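Projects > Okeo > Fixtures > Component plate > README

# Okeo component plate

Notes for anyone building, loading or changing the component plate used on the Okeo bench. Maintained by Sem Hermans. Drawings and cut files are in the same directory as this README.

## Scope

The plate holds small parts in known positions before assembly. It doesn't cover the cable kit or the screw trays, which have their own notes under `Kernine/trays`.

## Contents

- `plate/` outline and recess drawings
- `holders/` clip holders, upper and lower rows
- `seat/` the larger open-topped holder
- `loads/` one text file per loading pattern
- `CHANGES` revision notes

## Layout

Positions are numbered left to right, upper row first. The upper row has five.

- U1, U2: raised clip holders
- U3, U4: flush recesses, tall and narrow
- U5: large raised holder, open top
- L1: clip holder below U1
- L2: clip holder below U2

U2 and L2 work as a pair. A narrow board goes in vertically between them. U1 and L1 follow the same arrangement. Don't mix the pairs; diagonal loading isn't supported and the text files in `loads/` will be rejected by the checker.

## Material and finish

Matt light grey, upper corners rounded. Gloss stock was tried in an early revision and dropped, as the part numbers were hard to read under the bench light. If you recut the plate, keep the finish. Leemans supply the sheet; ask for the same batch code that is written in `CHANGES`.

## Loading

1. Clear the plate before starting a new pattern.
2. Fit boards in the clip pairs. Lower end first, then press the upper end back.
3. Fit the component in U5 from above.
4. Leave U3 and U4 until last.
5. Enter the pattern name in the log, with initials.

Boards should sit parallel to the side of the plate. A board that leans is usually not fully home in the lower clip. Take it out and start again; pushing from the side cracks the clip wall.

## Pattern names

Patterns are named by the occupied positions, joined with underscores. A board across a pair takes both names, so `U2_L2_U5` means one board in the second pair and a component in the large holder. U3 and U4 are left out of the name when empty. Older files used letters and have been converted by Amparo Ortuño.

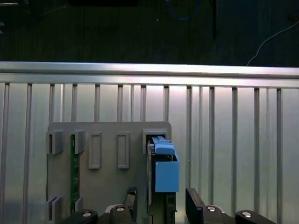

## Wear

Clips are replaced as a set after 2,000 insertions, or sooner if a board can be lifted out without resistance. The log counts insertions per pair, so an early change to one pair must be entered by hand. Spare sets are in the Elance drawer, 40 to a bag.

## Known issues

- L1 and L2 share a drawing, but the first print run had a tight slot. Discard any marked with revision 2.
- The checker ignores trailing spaces in pattern names but not capitals.
- Issue 46 (label position on U5) is still open. Comments welcome before June.

## Changing the plate

Send a drawing and a sample load file together. Requests with only one of these will wait.

3 comments | 1 share

Contact | Okeo project pages | Back to top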